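Legumbres secas, botes y trucos que no me creo del todo

Actualizado en abril de 2024

Llevo tiempo leyendo consejos para guardar legumbres y la mitad se contradicen con la otra mitad. Que si una hoja de laurel en cada bote, que si el congelador, que si un puñado de sal. He ido probando unos cuantos en una despensa pequeña que en agosto se pone imposible, y lo que sigue es lo que me ha quedado después de descartar bastante.

El laurel

Lo puse durante años y un verano me encontré gorgojos paseándose por encima de la hoja. No digo que moleste, huele bien y queda bonito, pero como única defensa no lo compro. Si las legumbres ya traían huevos dentro, el laurel no va a sacarlos.

El congelador

Esto sí lo sigo haciendo. Bolsa bien cerrada, 4 días en el congelador y después otro día en la encimera sin abrirla, para que la condensación se quede por fuera. He leído que con una noche basta. Puede ser, según el congelador; el mío es viejo y no me fío.

Repasar antes de guardar

Parece cosa de abuelas y es lo único de esta lista que no me atrevería a quitar. Se vuelca la legumbre poco a poco sobre una superficie clara y lisa, se mira y se aparta lo que no convence: granos arrugados, medios granos, los que tienen un agujerito redondo, y alguna piedra. Con las lentejas pardinas es un suplicio. Con las alubias negras se va mucho más rápido, siempre que el fondo sea blanco o crema; sobre una encimera oscura es perder el tiempo. 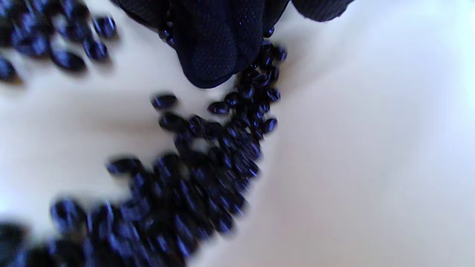 Lo de volcar poco a poco va en serio. Si se echa la bolsa de golpe, los granos rebotan, ruedan y acaban debajo de la nevera, donde ya se sabe que viven para siempre. Mejor una capa fina, repasar, retirar y seguir con la siguiente. Los paquetes que presumen de «seleccionadas» también los repaso. En el último aparté 29 granos, que no es ningún drama, pero alguna selección habría que hacer para poner eso en la etiqueta.

¿Con guantes o sin guantes?

Aquí discrepo de mucha gente. Los guantes de punto finos van bien para el polvillo que sueltan algunas bolsas y para mover botes y cajas sin que resbalen. Para notar una piedrecita entre los dedos, en cambio, estorban. Los hay con puntitos de agarre y los hay lisos; para cajas de plástico yo me quedaría con los de puntitos. Y que sean solo de cocina, por favor, que los del jardín llevan de todo.

Las cajas y los accesorios de plástico

El catálogo de Trodeo dice que sus cajas «eliminan la humedad». Una caja no elimina nada: si se guarda la legumbre húmeda, húmeda se queda, y encima encerrada. Las de Piltik cierran mejor, a mi juicio, aunque la goma se da de sí y el recambio cuesta casi lo mismo que la caja. De Geltby solo he tenido un bote y se le rajó la tapa, así que poco puedo opinar.

Antes de estrenar cualquier pieza de plástico rígido conviene cogerla con las dos manos, inclinarla hacia la ventana y pasar la vista por los bordes y los dobleces. El material translúcido tiene esa ventaja, las marcas y las grietas se delatan a contraluz. En los pliegues es donde primero se parte. Si se ve una raya blanquecina puede ser un simple reflejo – hay que girar la pieza y comprobar si la raya se mueve con la luz o se queda en su sitio.

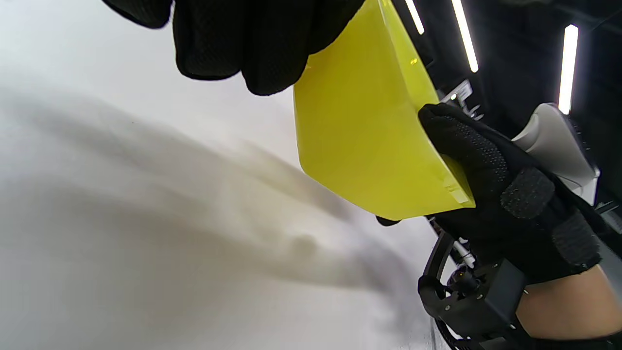 Plástico amarillo translúcido, sujeto con las dos manos para mirarle el canto.

El color me da bastante igual. Se lee por ahí que el amarillo protege de la luz y ahuyenta a los insectos. No he notado ninguna diferencia, y dentro de un armario cerrado tampoco veo por qué iba a notarla.

Pesar y etiquetar

Una etiqueta con el mes de compra y el peso. Nada más. Probé las reutilizables de Sengar, con su rotulador especial, y a la segunda limpieza ya no se borraba lo escrito. Cinta de carrocero y bolígrafo, que sale por céntimos. Mi bote grande admite 824 gramos de alubia negra sin apretar; lo apunté en la base y desde entonces no compro de más – bueno, compro menos de más.

Lo que no haría

Mezclar la bolsa nueva con el resto de la vieja. Se cuecen a ritmos distintos y sale un plato con la mitad hecha puré y la otra mitad como perdigones. Tampoco lavar las legumbres antes de guardarlas, por mucho polvo que tengan. Se lavan el día que se ponen en remojo.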